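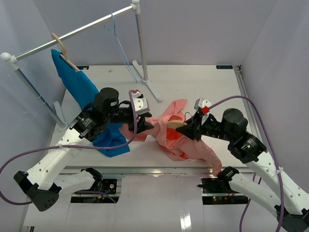

Figure 2. Tabletop rack with one shirt on a wooden hanger and one wire hanger free. Pink garment bunched up on the work surface.

Section 2: Hanging garments on the Storow tabletop rack

Before you start

Assemble the rack as described in Section 1. Both feet must rest flat on the tabletop. If the rack rocks, loosen the lower joints, press down on the bar over each post, and tighten again.

Check that the end caps are pushed fully onto the bar. A loose cap lets hangers slide off the end.

Preparing the garment

1. Clear a space on the tabletop in front of the rack, large enough for the garment with its sleeves out.

2. Place the garment in the middle of the space. If it is bunched up, find the two sleeves or shoulders first and lift from there. Do not pull on the neckline.

3. Lower the garment with the front facing up. Smooth the body from the collar to the hem, then each sleeve from the shoulder out.

4. Fasten the top button, if there is one. Leave the others open until the garment is on the hanger.

Hanging the garment

5. Take a free hanger off the bar. Use a wooden hanger for shirts and heavier items. Thin wire hangers are suitable for light items only.

6. Insert one end of the hanger through the neck or front opening and into the first shoulder. Repeat on the other side.

7. Center the collar on the hook. The shoulder seams should sit at the ends of the hanger - adjust by hand if they do not.

8. Hold the hanger by the neck and place the hook over the bar. Keep the other hand on the post while you do this.

Note: The rack is a low model. Long shirts will reach the tabletop and spread out on it. This does no harm if the surface is clean and dry. To avoid creases at the hem, move the rack so that the garment hangs over the table edge, but keep both feet fully on the table.

CAUTION: Do not hang wet garments on one end of the bar only. The rack may tip.

CAUTION: Do not lift or slide the rack while garments are on it.

For spare end caps and feet, see Section 5.

Revised 15 March 2023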